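전기차 배터리 업계 현장 취재기자 및 시승 패널 모집

조스츠카(Zostska)는 전기차와 배터리, 충전 이야기를 다루는 작은 매체입니다. 작다는 말은 겸손이 아니고 회의실 의자가 모자란다는 뜻입니다. 독자는 완성차 회사 구매 담당자, 부품사 엔지니어, 그리고 충전소에서 시간이 남아도는 분들입니다. 세 번째 독자층이 댓글을 제일 길게 씁니다.

이번 가을 개편을 앞두고 취재기자 2명과 겨울철 주행 패널 40명을 함께 찾습니다. 두 모집은 별개이니 둘 다 지원하셔도 됩니다. 다만 둘 다 뽑히면 하나를 고르셔야 합니다. 자기가 운전한 차를 자기가 인터뷰하는 기사는 한 번 실어 봤는데, 반응이 좋지 않았습니다.
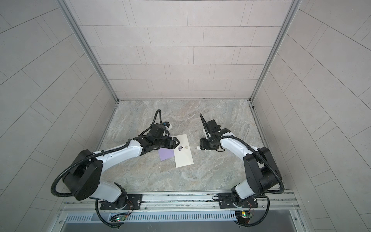

회색 돌무늬 바닥 위의 로봇 팔 두 대와 납작한 종이.

1. 취재기자 (배터리·공급망 담당)

하는 일은 이렇습니다. 배터리 셀 공장과 재활용 업체를 찾아다니고, 공시 자료를 읽고, 보도자료에서 '혁신적'이라는 단어를 지운 다음 남는 내용이 있는지 확인합니다. 남는 내용이 없으면 기사도 없습니다. 일주일에 짧은 기사 두세 꼭지, 한 달에 긴 기사 한 꼭지가 기본입니다.

담당 데스크는 슈테판카 듀리차(Štěpánka Ďurica)입니다. 원고에 빨간 글씨가 많이 달려 돌아오더라도 인신공격은 아닙니다. 본인 원고에도 똑같이 답니다.

지원 자격
자동차, 에너지, 화학 가운데 한 분야를 취재했거나 그쪽에서 일한 경력 2년 이상
한국어로 기사를 쓰고 영어로 전화 통화가 가능한 분. 체코어나 튀르키예어가 되면 출장을 더 자주 가게 됩니다. 우대 사항인지는 각자 판단하시기 바랍니다.
킬로와트와 킬로와트시를 구분하는 분. 면접 때 확인합니다.
운전면허. 수동 변속기는 못 몰아도 괜찮습니다.

이런 분과는 서로 힘들 것 같습니다
주행거리 숫자를 제조사 발표 그대로 옮기고 퇴근하는 분
특정 브랜드 이야기가 나오면 목소리가 커지는 분
시승 행사 점심 메뉴로 기사 논조가 달라지는 분

근무 조건
정규직이며 수습 기간은 석 달입니다. 수습 기간에도 급여는 전액 지급합니다. 주 2일은 사무실에 나오고 나머지는 집이든 공장 앞 카페든 알아서 일합니다. 출장비는 실비로 정산하고, 충전 카드는 회사 것을 씁니다. 마감은 오후 4시인데 오후 4시 10분도 마감이라고 믿는 분이 이미 편집국에 있어서 추가 채용은 어렵습니다.

연봉은 경력에 따라 정하며 1차 면접 자리에서 금액을 먼저 말씀드립니다. '협의 후 결정'이라고 쓰려다가, 우리도 그런 공고를 보면 창을 닫는다는 사실이 떠올랐습니다.

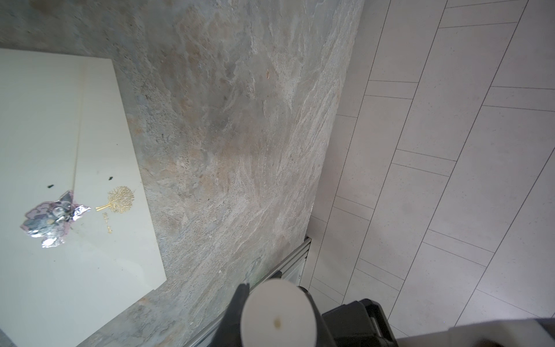
읽는 시간 4분

2. 겨울철 주행 패널

전기차 주행거리가 겨울에 줄어든다는 건 다들 압니다. 얼마나, 어떤 운전 습관에서, 어떤 차급에서 줄어드는지를 물으면 대답이 갑자기 시처럼 변합니다. 그래서 실제 차주 40명의 겨울 기록을 모아 기사로 쓰기로 했습니다. 데이터 정리는 흐른치아르(Hrnčiar)가 맡습니다. 배터리 진단을 전문으로 하는 업체이고, 조스츠카와 지분 관계는 없습니다.

참가 대상
본인 명의 또는 가족 명의의 순수 전기차를 운전하는 분. 리스 차량도 됩니다.
한 달에 최소 600킬로미터를 달리는 분. 주차장에서 히터만 트는 분의 자료도 흥미롭기는 하나 다음 기회에 모시겠습니다.
스마트폰 앱으로 기록을 남길 수 있는 분. 앱 이름은 도토(Doto)이고, 예쁘지 않습니다.

하실 일은 많지 않습니다. 출발할 때와 도착할 때 배터리 잔량과 바깥 기온을 앱에 입력하고, 충전할 때마다 충전기 종류와 걸린 시간을 적습니다. 한 달에 한 번 짧은 설문이 갑니다. 평소처럼 운전해 주세요. 기록을 의식해서 열선 시트를 끄고 장갑을 끼고 운전하시면 숫자는 훌륭해지고 기사는 쓸모가 없어집니다.

참가자가 받는 것
석 달 기록을 마치면 충전 크레딧을 드립니다. 액수는 선정 안내문에 적어 보냅니다.
본인 차의 배터리 상태 진단서 1부. 결과가 마음에 들지 않아도 재발급은 같은 내용으로 됩니다.
기사 초고를 미리 읽고 본인 관련 대목의 사실관계를 바로잡을 권리. 문체는 바로잡을 수 없습니다.

위치 정보는 수집하지 않습니다. 차대번호는 진단할 때만 확인하고 저장하지 않으며, 기사에는 차종과 연식, 사용 지역의 광역 단위까지만 나갑니다. 중간에 그만두셔도 불이익은 없고, 그때까지 입력한 기록은 요청하시면 지웁니다. 완성차 회사와 배터리 회사 임직원은 참가할 수 없습니다. 배우자가 임직원이라면 신청서에 적어 주세요. 따져 보고 답을 드리겠습니다.
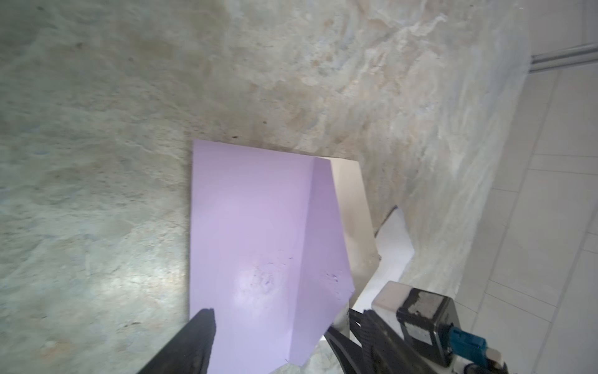
신청이 몰릴 경우 차급과 지역, 주차 환경이 고르게 섞이도록 선정합니다. 먼저 신청했다고 먼저 뽑히지는 않습니다. 지난번 충전 요금 설문 때는 응답자 900명 가운데 상당수가 같은 차종 동호회 회원이었고, 그 결과는 해당 동호회 안에서만 유효했습니다. 실외에 주차하는 소형차 차주, 그리고 단독주택이 아닌 곳에서 충전하는 분이라면 특히 반갑습니다. 전기 화물차도 됩니다. 적재량을 적는 칸이 따로 있습니다.

지원 및 신청 방법

취재기자는 이력서 한 장과 본인이 쓴 기사 또는 보고서 두 편을 보내 주세요. 자기소개서는 받지 않습니다. 대신 최근에 읽은 배터리 기사 가운데 가장 못마땅했던 것을 하나 골라 어디가 잘못됐는지 600자 안으로 써 주시면 됩니다. 저희 기사를 고르셔도 감점은 없습니다. 멜라하트 코자바쉬(Melahat Kocabaş) 편집장이 전부 직접 읽습니다.

서류 심사 뒤 화상 면접을 한 번, 반나절짜리 유급 실무 과제를 한 번 진행합니다. 합격하지 않은 분께도 연락을 드립니다.

주행 패널은 조스츠카 홈페이지의 '참여' 메뉴에서 신청서를 작성하면 됩니다. 차종, 연식, 평소 한 달 주행거리, 주차 장소만 적으면 끝납니다. 앱 설치 안내는 선정된 분께만 보내 드립니다.

두 모집 모두 9월 말에 마감합니다. 채용 문의는 편집국의 라에드 주비(Raed Zoubi), 패널 문의는 테무 쿠시스토(Teemu Kuusisto) 앞으로 홈페이지 문의 창에 남겨 주세요. 전화는 오전 10시부터 정오까지 받습니다. 어떤 전기차를 사면 좋겠느냐는 문의에는 답변이 어렵습니다.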